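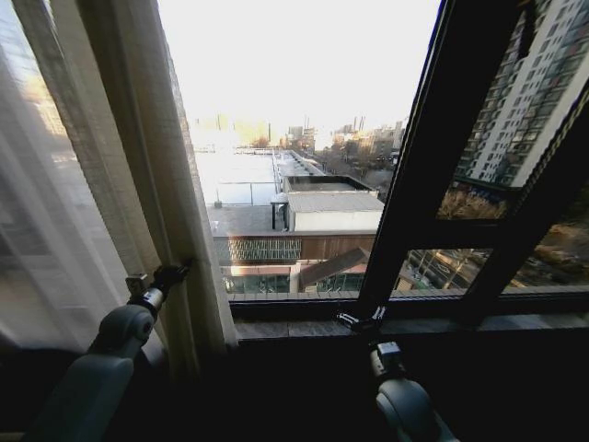
Sheer and linen curtains hang beside an open casement window.

The bus from Marow leaves at six in the morning, and by the time it reaches the coast road most of the players on it are asleep again. They are between 14 and 17 years old, they play field hockey, and this is how they get to away games. The round trip to Jaditz takes most of a day. The match itself lasts an hour.

Marow has had a junior hockey club for longer than it has had a league to play in. For years the club trained twice a week on a school field, entered one tournament each spring and spent the rest of the season playing itself. Players who wanted regular games moved away to find them, or they switched to soccer. The ones who stayed did so because their friends stayed.

That changed when four towns agreed to run a junior competition together. Marow and Jaditz were the first to sign up. Gündoğdu joined next, and Grukel came in just before the deadline, after its parents' group held a long meeting about travel costs. The league now has 68 registered players, which is a small number by the standards of the big cities and a large one for this stretch of coast.

The format is simple. Each club plays the others home and away, and there is a final weekend in May. Squads are mixed, with girls and boys on the same team, and every player who travels must get time on the field. The last rule caused more argument than any other. Coaches in Jaditz, which had the strongest group at the start, worried that it would turn close games into a lottery. They voted for it anyway. Other clubs had told them plainly that they would not ask a family to give up a whole day so that a child could sit on a bench.

Money is the problem that never goes away. A composite stick that will last a season costs more than many families here want to spend on a sport their child may drop by summer, and goalkeeping equipment is far worse. The league bought two full sets of keeper's gear in its first year, using a grant of 3000 from the regional sports office, and the sets travel from town to town in canvas bags. One has a broken zipper and is held shut with a belt. The keepers at Grukel and Gündoğdu are close to the same size, so they get the better helmet between them. The keeper at Marow has grown since January and now plays in leg guards that stop well short of where they should.

Then there are the fields. Only Jaditz has artificial turf, and it is old. The carpet has gone flat in both circles and the watering system works on one side. Even so, visiting teams talk about it for days. On turf the ball runs true and a good first touch means something. On grass, players learn to trap with the body behind the stick and to expect a bounce. The Gündoğdu field slopes toward the sea end, and every team that wins the toss there chooses to play uphill first.

Coaches say the two surfaces produce two kinds of player. The Jaditz juniors pass quickly and look for space. The grass teams hit harder and chase everything. When the sides first met, Jaditz won easily on its own turf and then drew the return match in Grukel, where it had rained all night. Results since then have been closer. The table going into the last month had three clubs within a win of each other.

Umpiring has been harder to fix than anyone expected. Adults who know the rules are mostly already coaching, so the league began training its older players. They take a short course in the fall, then work games for the youngest age group with a senior umpire on the sideline. Some hate it. A few have found they like it more than playing. There was one bad afternoon in Grukel when parents shouted at a 16-year-old over a penalty corner, and after that the clubs agreed that a warning from the umpire would be followed by a request to leave the grounds. It has been used once.

What comes next depends on age. Within two years almost half of the current players will be too old for the junior league, and there is no adult team in any of the four towns. The clubs have talked about a combined senior side, based in Jaditz because of the turf, that would enter the regional second division. Marow is in favor. Gündoğdu wants home games shared out. Grukel has asked who would pay for the bus.

For now there is the final weekend to arrange. Jaditz will host, the visiting squads will sleep in the school gym, and each club has been told to bring its own mattresses and one parent who can cook. The first game starts at nine.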